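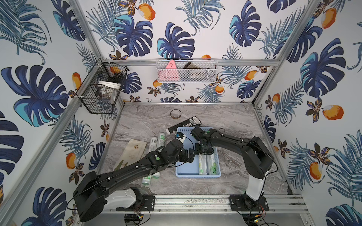

Bullau, 7. Dezember 2025

Thema: Zweiarmiges Einräumen, Stand der Dinge

Aufgabe: Rollen vom Tisch greifen, in den hellblauen Korb legen, Rest liegen lassen. Zwei Arme, Zweifinger-Greifer, Tischplatte mit Marmormuster. Meine Frage an die Runde: Ist das schon Hausarbeit oder noch Laborübung? Ich neige zu Letzterem.

kamach_sps
Laborübung. Zylinder sind für Parallelgreifer der gutmütigste Fall, solange sie quer zur Fingerebene liegen. Liegt die Rolle schräg unter dem Unterarm, brauchst du eine Ausweichbewegung, und da kippt bei uns die Taktzeit. In der Halle rechne ich mit 8 Sekunden pro Teil, sonst bleibt der Handarbeitsplatz.
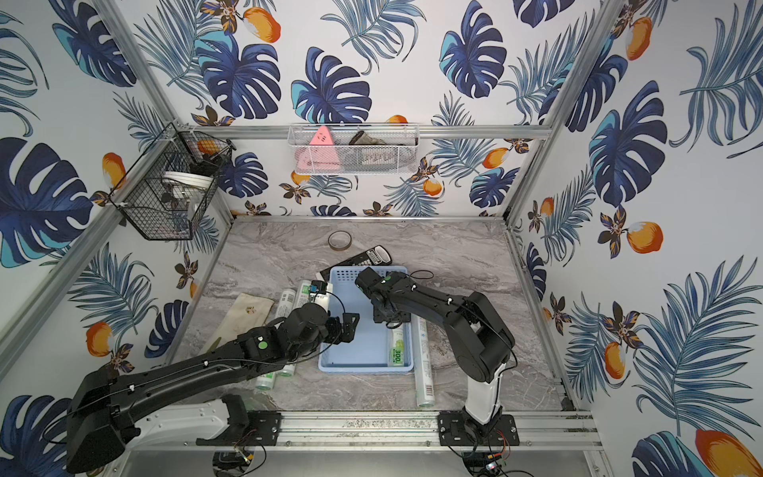

Hui-mei Chow

Taktzeit ist im Haushalt das falsche Kriterium. Wenn der Korb abends voll ist, fragt keiner nach Sekunden. Mich interessiert die Koordination: Beide Greifer arbeiten dicht über demselben Korb, der Kollisionsabstand wird klein. Wir haben bei Tenberg 113 Durchläufe ausgewertet. Die meisten Abbrüche kamen vom gegenseitigen Blockieren, deutlich weniger vom Greifen selbst.

kamach_sps
Dann fahr sequenziell, ein Arm wartet. Kostet nichts außer Zeit, und die zählt bei dir ja nicht.

rollfix
Bei 4000 Euro Materialkosten möchte ich den zweiten Arm ungern parken.

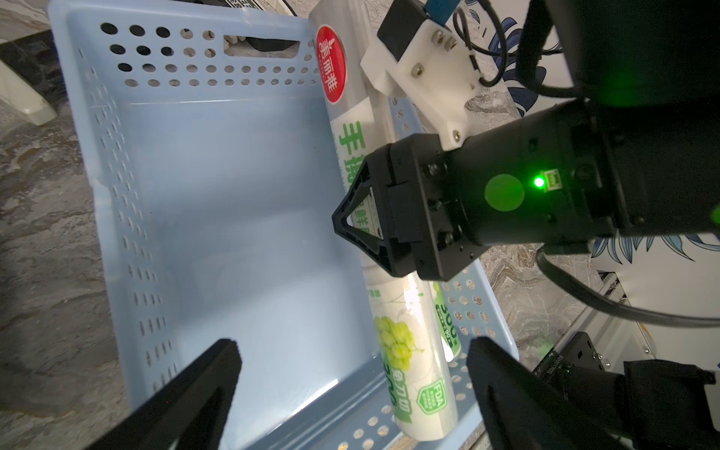 Hui-mei Chow, Systemintegration

Zur Sensorik noch: Aus der Handgelenksperspektive verdeckt der andere Greifer den unteren Teil der hohen Rolle. Die Aufschrift „300“ auf den beiden anderen ist lesbar, für die Lage im Korb hilft das wenig. Ohne zweite Ansicht würde ich dort nicht ablegen.

rollfix
Einspruch. Yip macht das seit Juli nur mit Handgelenkkamera und Kraftschwelle. Läuft.

kamach_sps
Läuft mit welcher Fehlerquote? Bitte Protokoll anhängen.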